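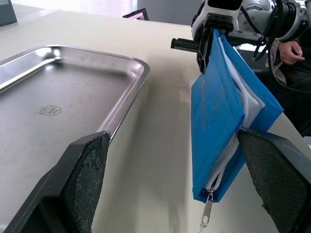

Steel tray, stamp in the bottom too small to read.

Workshop notebook, 2022-10-28
3 min read

Marbled paper, second go with the Clotwood size. Carrageenan this time, mixed last night, left to stand. Still lumpy at the bottom, strained it thru old tights. Better.

Alum: sponged on one side only, pencil X on the back so I stop mixing them up. Sheets under boards to stay flat. The Conard stock buckles way less than the Liu, which curled at the corners before I even got the boards on. Keep Liu for endpapers, small ones.

Colors. Blue sank, straight down. Two more drops of gall and it spread fine, maybe too fine, pushed the ochre into thin veins. Kind of like it. Red still grainy, needs another grind. Room at 60 when I started, too cold, size was sluggish and the comb left drag marks.

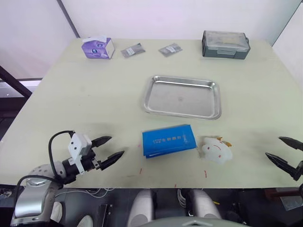 Back of the table: purple tissue box, two gray sachets.

Skimmed with newsprint strips between every sheet. Do not skip this, sheet 7 has a gray film all over from where I did.

Rinse was too hard again. Color slid off one corner. Pour from a cup, dont use the tap.

Still to do:

1. Regrind red, longer. Try with a bit less gum.

2. Trim the good sheets for the Plotix notebooks. They want 43 covers by February, have nowhere near enough that match.
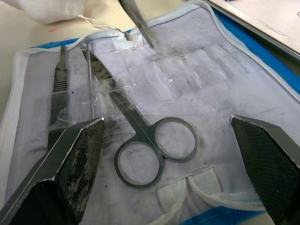 3. New comb, wider spacing. Pins in card is ok for testing but it goes soft after a few pulls.

4. Order alum, nearly out. Same supplier, 800 gram tub.

5. Write the gall drops on the jar lids this time!! Cant rember what I did for the green.

Last updated: 2 entries back fixed, wrong paper weight
Questions: leave a note in the book | Back to top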